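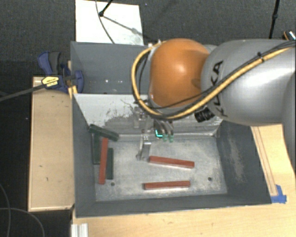
Rallden, Thursday, March 9, 2023

Naming colors for people who only want a towel

Speaker notes. I have 30 minutes including questions. Water on the left side of the lectern, clicker in right hand, do not swap.

Opening

Wait for the door to close. Say good morning even if it's lunch.

I write catalog copy for Trimeo. We sell towels, sheets, bath mats and a shower curtain we have been trying to discontinue for years. A good part of my job is looking at a piece of blue cloth and finding a way to not call it blue.

Ask the room: what color are the blocks in the bin? Let them shout. Red and dark green. Good. Now tell them that in my line of work those answers would come back from the brand team with a note saying "can we elevate this?"

Let that sit. If it doesn't get a laugh, go on to the towels quickly.

How a color name gets made

A swatch arrives from the mill with a code on it. The code is perfect. It belongs to one color only, and it never makes a customer hungry. We throw it out immediately.

Then somebody brings a list. Our lists have always come in families: food, weather, coastlines, and things you'd find on a walk if you took nicer walks than I do. Explain the Oatmeal problem here. We had Oatmeal, then we added Porridge, and the phone lines filled up with people asking which was lighter. I still don't know. I wrote both of them.

(Pause. Drink some water.)

Tell the Uvach story. Uvach was our premium towel line, and the rule was that no Uvach color could have a color word in it. So the green was Stillness. The gray was Harbor, until the other gray came in, which was also Harbor for one very bad week in January. Customers ordered Stillness and got what they described in the reviews as "green." One of them was upset about it. She had been picturing beige, and I have to say that on the evidence we gave her, beige was a fair guess.

Returns

Keep this part short, they've had a long morning.

People return towels for all sorts of reasons, and "not the color I expected" is the one I can do something about. Screens are bad at color. Bathrooms are worse. I can't fix anyone's bathroom bulb. What I can do is put the plain word next to the fancy one, so that Stillness becomes Stillness, dark green. It took two meetings to get those extra words approved. In the second meeting we discussed the comma.

What Boutros does

Boutros is the paint shop on the corner of my street, and it has the best color names I've ever seen. They're written by hand on the lids. "Kitchen White." "Other White." "The Red From Before." Say that last one slowly.

I went in for a small can and came out with a theory. The names at Boutros work because they were written by a person who had to find the can again. Ours were written by people who would never have to find anything. Try the names out on whoever packs the orders. Ours had been calling Stillness "the green one" since the day it arrived, and they never once picked the wrong towel.

Red and green in particular

Don't skip this for time. Some customers can't easily tell a red from a green, and dark shades make it harder. For those customers the name on the label is doing the whole job. Handing them Ember and Thicket and wishing them luck is poor service, however much I enjoyed writing Thicket.

Same goes for printed charts. If the legend only works in color, put the word on it. If someone asks about icons, say yes, those too, and keep moving.

Things people will ask

Does anyone buy a towel for the name? Yes. I have seen the sales for Fig. It was the same cloth we had been selling as Brown. I don't have a dignified explanation and I'm not going to attempt one on a stage.

Can we keep the pretty names? Please do, I have a mortgage. Put the ordinary word right after them, in the same size type.

What about white? Refuse politely. White is its own talk, and the last time I got into it we lost the room after Chalk.

Closing

Hold up the two towels from the bag. Ask which one is Porridge. Whatever they say, thank them and write it down, as we still need to fix the web page.

Handouts are by the coffee. The cover is printed in Harbor — the first one, I think.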